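Swapping halls for our craft and plant sale — has anyone left a venue they liked?

reshma_k
Posted in: Running Stalls and Sales

Hello all, after a bit of a moan and some proper advice if you've got it.

I've run a stall at the Mkhize Hall sale every October for six years. Pots of chutney, a few houseplant cuttings, knitted hats if my wrists are behaving. The pitch fee has been £43 as long as I can remember and I've never grumbled about it, because you got a decent trestle, a socket if you asked nicely, and parking round the back. This year they're moving us to the upstairs room and the fee stays the same. No lift. I have a sack barrow and a bad hip.

There's another sale starting up at the old Derneo building, ground floor, wide doors, dearer. Do I jump, or do I stay with the people who know my chutney?

lizelle.b
Jump. I did the upstairs room once for a book sale and never again. The stairs turn halfway, so anything longer than your arm has to be tipped on its end. My sister Khanyisile carried one end of a table and we didn't speak until teatime.

Upstairs is bad for buyers too. People with prams look at the stairs, look at the cake table, and buy cake.

tshabz_plants
I'll disagree with Lizelle a bit. Regulars are worth a lot! I moved venue three years ago for a nicer room and took £149 on the first day, when I'd been used to £370 at the old place. It did pick up, but it took me two full years and a lot of leaflets. If your customers are mostly people who live in the streets behind Mkhize, they won't get on a bus for chutney, however good it is (and I've had yours, Reshma, the plum one, it's very good).

lizelle.b
But Zinhle, you moved to the other side of town. Derneo is a ten minute walk from Mkhize, and flat the whole way.

tshabz_plants
Fair. I still think people are lazier than ten minutes.

reshma_k
Thanks both. Ten minutes if you don't stop at the bakery, and they'll all stop at the bakery.

The other thing is what to bring. I've got a load of bits left over from other years, wooden spoons, jam labels, some enamel mugs I bought thinking I'd plant succulents in them and never did. My daughter says put the lot in a tub with a sign saying everything a pound. I worry it makes the rest of the stall look like a jumble sale. 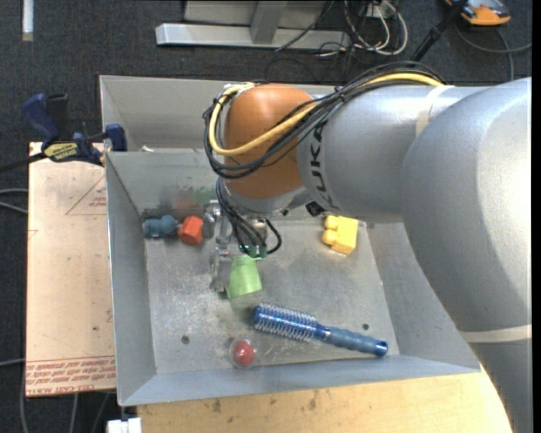
Does a pound tub put people off buying the dearer things?
In my experience it brings them in, so long as the tub sits at one end and the good stuff has its own cloth and its own price labels.

shireen_c
Agree with the above, and I'll add that the tub needs to be low. If it's up on the table people lean across your jars to get at it. I put mine on an upturned crate by the left-hand leg and children find it straight away, which gives the parents a minute to look at the rest.

Don't put the enamel mugs in it though. Plant them up and they're six or seven quid each. Knock a hole in the bottom with a nail or the poor things will drown.

lizelle.b
I hate pound tubs. There, I've said it. Every stall that has one ends up with somebody standing in front of it for a quarter of an hour picking through for the one good thing, then asking if you'd take 50p. Sell the bits as a job lot or give them to the school.

shireen_c
You take the 50p! It was in your loft!

lizelle.b
It's the principle.

tshabz_plants
Back to the venue for a second. Reshma, have you asked Mkhize whether you could have a spot in the entrance lobby? It's ground floor and it's warm-ish. They let the Gisto coffee people set up there one spring, so they can't say it isn't allowed. You might lose the big trestle but I've got a folding Meltier table you can borrow, it's light and it only wobbles on one side.

reshma_k
Oh, I hadn't thought of the lobby. Everyone has to walk past it as well. I'll ring in the morning, before nine, when you get the nice one.

shireen_c
If they do say yes, get it in writing. I was promised a corner once and turned up at seven with a full car to find a tombola in it.

Also take a door wedge and a warm coat. That lobby door never shuts properly.

lizelle.b
I still say Derneo. Their leaflet says they're printing 487 posters and putting one in every shop window that'll have it. Mkhize does a bit of paper on the railings.

tshabz_plants
An odd number, 487. Did they run out of ink?

lizelle.b
No idea, I just read the leaflet.

reshma_k
Quick update. Rang this morning, got the nice one. The lobby is possible, but she has to check about the fire exit and it'd have to be a small table. She's ringing back. I've told Derneo I'll let them know by the end of the month so I'm not messing them about.

Zinhle, can I put my name down for the wobbly table please? And does anyone want a dozen jam labels that say Gooseberry? I've never made gooseberry anything.

shireen_c
I'll have the labels. Pop them in the post or bring them to the sale, whichever one you end up at.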